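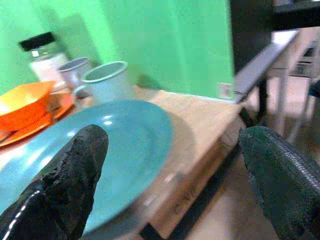
Which object should a student team use first when it teaches a robot to clear a table?

Take one large plate with a raised rim, and leave the cups and jars for later weeks.

Roler
I help with the robotics club at our school in Soltthorpe. We are entering the July competition, table-clearing class. The task is to lift one plate with two arms and put it on a stack. We have 95 practice runs recorded, and the arms still do not close at the same moment. Should we record more, or change the method?

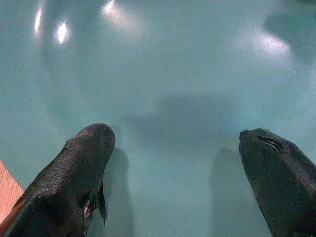
Our rules allow 8 minutes for each attempt, so speed is not the problem for us. I would like the students to understand the fault themselves - they are 14 and 15 years old.

Arsenault
Let one student say "close" aloud and start both arms from this word. We did so last year. Before that we had 734 runs and many were useless, as each driver had a different habit.
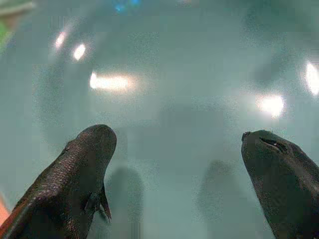 Please also check the fingertips before every session and write their state in the logbook. A worn tip holds differently from a new one, and then you compare runs which are not equal.

Guvedov
More runs. We did 11 every evening.

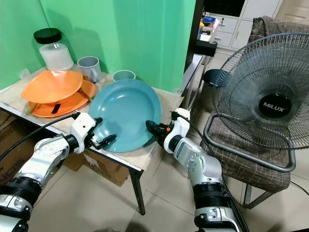 And mark the place of the plate with tape, we forgot it at first.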